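Papeles de casa: cómo evitar que el cajón gane la guerra

En todas las casas hay un cajón con garantías de electrodomésticos que ya no existen. El mío tenía, en agosto, las instrucciones de una yogurtera Geveck que regalé hace dos mudanzas y un recibo del que solo se leía el total. Dediqué una tarde a vaciarlo y saqué unas cuantas costumbres que siguen en pie, lo cual en esta casa es una rareza.

Primero, la superficie. Se ordena mejor sobre una mesa oscura y despejada que encima de la cama, donde los folios se doblan y el gato opina. Si la mesa es clara, ponga debajo una tela negra lisa. Los papeles blancos resaltan y no se queda ninguno pegado debajo de otro. 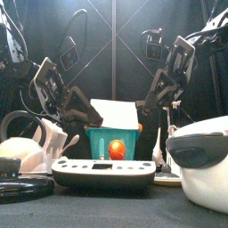 Haga después tres montones: lo que se guarda siempre (escrituras, títulos, contratos), lo que se guarda una temporada y lo que se tira. El tercero debería ser el más alto. Si no lo es, está usted haciendo trampa, como yo con los folletos del balneario de Jendholm – siempre pienso que algún día llamaré.

Para alisar una hoja arrugada, métala entre dos papeles limpios y pase la plancha tibia, sin vapor, por el reverso. Con 30 segundos suele bastar. No lo intente con recibos de papel térmico, que se ponen negros enteros y ya no hay devolución posible. A esos conviene hacerles una fotocopia en cuanto llegan a casa, porque se borran solos con una puntualidad admirable.

Las grapas oxidadas se quitan con un cuchillo de mantequilla sin filo, levantando las patillas por detrás. Los clips de colores son muy alegres y dejan marca; para lo importante, carpetilla de cartulina y nada más.

La humedad es el otro enemigo. Una bolsita de tela con arroz crudo en el fondo del cajón ayuda algo, y hay que cambiarla cada temporada. Yo usé la caja metálica de las galletas Ristić, que cierra bien y durante semanas engañó a toda la familia. Pegue una etiqueta en la tapa si no quiere visitas.

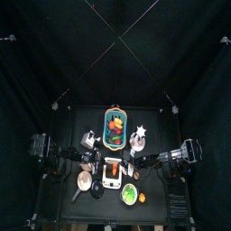
Mesa negra mate, con piezas metálicas en las esquinas.

Si va a trabajar a menudo sobre una mesa oscura, sepa que el negro mate es muy sufrido hasta que le da la luz de lado. Entonces salen las huellas de 200 dedos. Bayeta de microfibra apenas humedecida, una gota de jabón neutro y secar enseguida. Los abrillantadores, ni verlos: dejan cercos brillantes que después no hay quien iguale. Probé el limpiador Codov en una esquina y ahora esa esquina tiene personalidad propia.

Para la tela negra, rodillo quitapelusas antes de empezar y lavado del revés, en frío, con poca carga. La primera vez, lávela sola, a no ser que le apetezca estrenar toallas grises.

Y una última cosa sobre los manuales: casi todos se encuentran en la página del fabricante. Apunte el modelo en una libreta y recicle el tocho, que suele venir en 7 idiomas y en ninguno explica cómo se pone en hora.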